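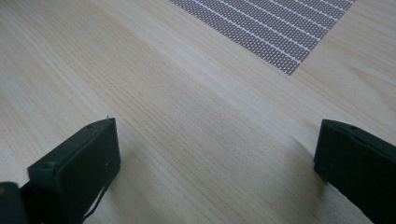

Placemat on the bare table, striped side up

renu_b
Looking for opinions on woven placemats. We have a pale wooden table and I've put down dark speckled mats with thin white stripes. The edges are cut straight, no hem, so the ends of the weave show. Will they fray? I need 6 and would like to buy them all in April, before we have people over.

Shoaib Gilani
I had unhemmed ones from Adwood. Two years of daily use and they only went a bit fuzzy at the corners. Wipe them, don't machine wash them.

kusum232
Disagree about the washing. Mine go in on a cold wash and dry flat. The thing that ruins them is rolling them up in a drawer -- they never lie flat again.

Shoaib Gilani
Cold wash is what finished off my mum's. The corners went first.

L_Costache
I wouldn't bother with mats at all. My table dates from 1998 and it has marks all over it. It's a table.

renu_b
Ours is newer and I'd like to keep it decent for a while. Other question is what goes with them. I've settled on plain white round plates and the cutlery with reddish-brown wooden handles, knife and fork the same. My sister thinks wood on top of a wood table is too much.
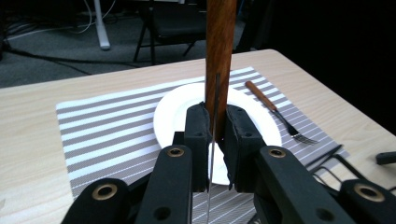 With the mat in between I don't mind it, and the grey and white stripes stop it all looking brown. She would go for plain steel.

Mamta Goel
I'm with your sister. Wooden handles can't go in the dishwasher either, or ours couldn't. The Lultix set we had went dull and one handle split.

kusum232
Handwash and a bit of oil now and then. It takes 2 minutes.

Mamta Goel
Two minutes times every meal. No thanks.

L_Costache
White plates are fine with anything. Which way do you run the stripes, along the table edge or pointing at it?

renu_b
Along the edge. I tried them the other way and the mats took up too much of the table. Going to order four more and keep the wooden handles. Will wipe, not wash, for now.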